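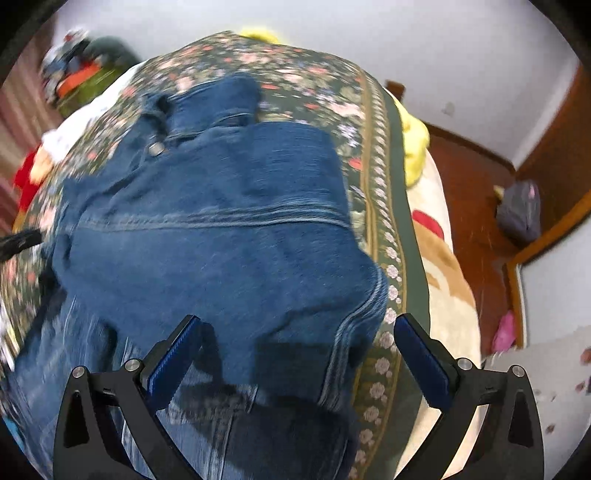 Eleven pairs before lunch

I have worked in laundry for most of my adult life, the last stretch of it at Leltus, where we wash and fold for people who would prefer not to. In April the company started teaching machines to fold. The teaching is done by us, with a black gripper in one hand, two fingers with blue ridged pads, and you go about picking up trousers as if you had never owned a thumb.

Jeans are the worst of it. A towel wants to be a rectangle. Jeans want to be a heap, and they have a waistband that folds over on itself and a metal button that always ends up where you meant to pinch. By hand I do a pair without waking up. With the gripper I stand over a bed having thoughts about denim.

Yes, a bed. The fold table at work was judged too tidy, so now we do part of our hours in ordinary bedrooms, with flowered bedspreads and clothes piled up in the corner and cartoon blankets sliding off the side. I've come to like it. You get opinions about other people's bedspreads, and I was for this one.

The target is 395 folds a week each. The shop over at Gistia is on 590, we are told, usually by somebody who has not folded anything since college. A fold only counts if you go slowly and don't help with the other hand, and my other hand has been helping for twenty years. It now lives in my back pocket.

What has changed so far is mostly the talk. Four of us used to argue about soup on the morning shift. Now we argue about whether you take a leg by the seam or by the hem, and one of my coworkers calls her own wrist "the Vavton," after the program that scores us. My shoulder aches in a new place. The pay went up a little, and I noticed how fast I stopped asking what happens to the fold table afterward.

I did ask once. The answer had the word "journey" in it.

Next month we start on fitted sheets. I wish the machine all the best.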